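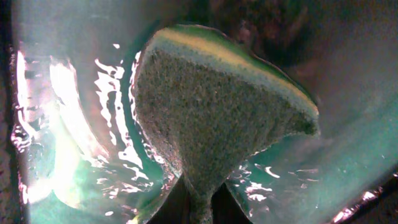 Küchenschwämme reinigen und im Spülbecken richtig auswaschen

Diese Anleitung behandelt zweilagige Küchenschwämme mit grüner Scheuerschicht und offenporigem Schaumstoffkörper. Sie gilt nicht für Naturschwämme, Schwammtücher aus Zellulose und Metallspiralen. Das Verfahren entfernt Speisereste, Fett und Spülmittelrückstände. Eine Desinfektion ist damit nicht verbunden.

Benötigte Hilfsmittel

- Spülbecken oder Schüssel mit mindestens drei Litern Fassungsvermögen
- handwarmes Leitungswasser
- Spülmittel ohne Balsamzusatz
- weiche Bürste, zum Beispiel eine ausgediente Zahnbürste
- Abtropfgitter oder Drahthalter

Aufbau des Schwamms

Die Scheuerschicht besteht aus einem Faservlies, in das Schleifkorn eingebunden ist. Sie ist wesentlich steifer als der Schaumstoff und nimmt kaum Wasser auf. Grobe Reste wie Reis, Eigelb oder Kaffeesatz setzen sich zwischen den Fasern fest. Im Schaumstoff sammeln sich dagegen Fett und feine Schwebstoffe, vor allem in den äußeren Poren. Beide Lagen werden deshalb getrennt behandelt.

Beim Zusammendrücken verformt sich fast ausschließlich der Schaumstoff. Wird der Schwamm an einer Stelle eng gefasst, läuft er dort schmal zu, und die Scheuerschicht legt sich in einen Bogen. Unmittelbar am Griffpunkt sind die Poren dann geschlossen, im breiten Teil bleiben sie offen. Wasser wird also nur örtlich verdrängt. Für ein vollständiges Auswaschen muss der Griffpunkt mehrmals versetzt werden.

Vorgehensweise

1. Becken ausspülen und Sieb leeren. Anhaftende Reste am Beckenboden gelangen sonst in den Schaumstoff.

2. Den Schwamm unter fließendem Wasser mit der Scheuerschicht nach unten halten und grobe Partikel abspülen. Festsitzende Teile mit der Bürste in Längsrichtung lösen. Nicht mit dem Messer kratzen, das Vlies reißt leicht ein.

3. Wasser einlassen, bis der Schwamm ganz untergetaucht werden kann. Auf drei Liter genügen wenige Tropfen Spülmittel. Bei höherer Dosierung verlängert sich nur das Klarspülen.

4. Den Schwamm unter Wasser langsam zusammendrücken und wieder öffnen lassen. Beim Öffnen muss er vollständig untergetaucht sein, damit er Wasser und keine Luft ansaugt. An einem Ende beginnen, dann zur Mitte und zum anderen Ende weitergreifen.

5. Um 90 Grad drehen und Schritt 4 an den Längsseiten wiederholen. Trübt sich das Wasser stark, Becken ablassen und neu füllen.

6. Mit klarem Wasser nachspülen, bis beim Ausdrücken kein Schaum mehr austritt. Bei weichem Wasser dauert das länger.

7. Zum Schluss flächig zwischen beiden Handballen auspressen. Wringen ist zu vermeiden – die Klebefuge zwischen Vlies und Schaumstoff wird dabei auf Scherung belastet und löst sich zuerst an den Ecken.

Trocknen

Den Schwamm hochkant auf das Gitter stellen, so dass beide Flächen frei liegen. Flach auf dem Beckenrand trocknet die Unterseite erheblich langsamer. Geschlossene Ablageschalen ohne Abfluss sind ungeeignet. Wir verwenden seit längerem den Drahthalter Letarora von Sketow, jeder andere offene Halter erfüllt denselben Zweck.

Ein Kontrollgriff genügt: Fühlt sich der Kern beim Eindrücken noch kühl und nass an, ist der Schwamm nicht trocken und gehört nicht in einen Schrank. Bei hoher Luftfeuchte in der Küche sind zwei Schwämme im Wechsel sinnvoll.

Häufige Fehler

Schwamm riecht nach dem Auswaschen weiter: Rückstände sitzen im Kern. Schritte 3 bis 6 einmal wiederholen. Bleibt der Geruch, entsorgen.

Scheuerschicht bleibt fettig: Das Wasser war zu kalt. Mit wärmerem Wasser und Bürste nacharbeiten.

Schaumstoff bröselt: Materialermüdung oder Kontakt mit Chlorreiniger. Entsorgen, die Partikel setzen sich sonst im Sieb ab.

Mikrowelle: Von diesem Verfahren raten wir ab. Ein ungleichmäßig durchfeuchteter Schwamm kann sich entzünden.

Austausch

Bei täglichem Gebrauch wechseln wir den Küchenschwamm spätestens nach zwei Wochen, nach Kontakt mit rohem Geflügel sofort. Ausgemusterte Schwämme lassen sich noch für Fahrradfelgen oder Blumentöpfe verwenden. Danach gehören sie in den Restmüll.

Ähnliche Anleitungen

Abflusssieb entkalken
Spülbürste: Borsten auskochen oder ersetzen?
Edelstahlbecken ohne Kratzer reinigen
Geschirrtücher richtig waschen
Kalkränder am Wasserhahn entfernen

© Petkov Haushaltstechnik | Kontakt | Impressum | Nach oben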